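Test Households Wanted: Goltar Home Tidying Robot, Second Round

Ruseo is looking for households in and near Plovville to try the Goltar, a two-armed robot that picks up, sorts and puts away things in lived-in rooms. We are also hiring a part-time home operator for the same project. Both calls are on this page. Please read the part that applies to you before you write.

Posted Jan 12, 2024

What the Goltar does

The Goltar is sold as a service. A household pays by the month, the robot stays in the home, and an operator at our office can take over when it gets stuck. In the first round it was tested in two homes, mostly on laundry and dishes. This round is about floors and low furniture: shoes back on the rack, cushions back on chairs, things fetched from under desks. We want ordinary rooms with ordinary amounts of stuff in them.

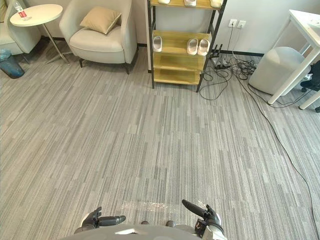
The Goltar facing a shoe rack and side table, both hands forward.

What we ask of households

You would have the robot for 3 weeks. It works in one or two rooms that you choose, for up to two hours a day, at times agreed with you in advance. An adult has to be home while it runs. You fill in a short form at the end of each session (five questions, mostly yes or no) and talk to us by phone once a week.

You can take part if:
-- you live within 50 miles of our Plovville office
-- the rooms are on one level, with no step between them
-- you have home internet and a free wall outlet
-- everyone over 18 in the home signs the consent form

Pets are fine, but tell us what kind and how many. Carpet is fine. Very deep rugs are not, and we will ask you to roll them up during sessions. Please don't clean up specially for the robot. Loose cables, shoes on the floor and crowded desks are all part of the test, although we may ask to move a cable if the operator thinks the base will catch on it.

Each household is paid $3,000, half when the robot is delivered and half when it is picked up. If you stop early you keep the first half. Damage to your things is covered by our insurance, and the claim form is in the welcome folder.

The robot records video through its head and wrist cameras while it is working. The recordings are used by the Ruseo team and by Akbari, the company that makes the hands. You can ask for any session to be deleted until the day the robot leaves.

Home operator (part time, 2 positions)

The home operator visits the test homes, sets the robot up, runs the daily tasks from a tablet and writes up what went wrong. Much of the work is on the second item. We need notes that a mechanical engineer can use, so "it missed" is not enough -- we want to know which hand, what it was reaching for and what was in the way. Reaching under furniture is where the notes matter most. Office chairs are slow work for the Goltar, with a lever sticking out from under the seat, a thick cylinder down the middle and base legs spreading out over the carpet at floor level. An operator has to look at a view like that on a small screen and say which way a finger can go in without touching anything. You will practice this in our office before you go to a home. 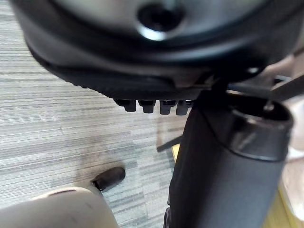

Pay for operators is hourly and is given in the full posting, which we send on request. Hours are 20 a week, mostly afternoons and early evenings. Travel between homes is paid time. You need a driver's license, the ability to lift 50 pounds with a partner, and clear written English. Experience with robots is useful but not required. One of our current operators came from furniture delivery and the other from a school library.

How to apply

Households: write to Mahnaz Shokri with your address, a floor sketch (pencil is fine) and a few lines on who lives with you. She will call to set up a home visit, which takes less than an hour.

Operators: send a resume and one page describing a repair or assembly job you did, start to finish, to Golshifteh Shirazi. No cover letter.

If you applied in December and did not hear back, please write again. We changed mail systems that month and some messages were lost.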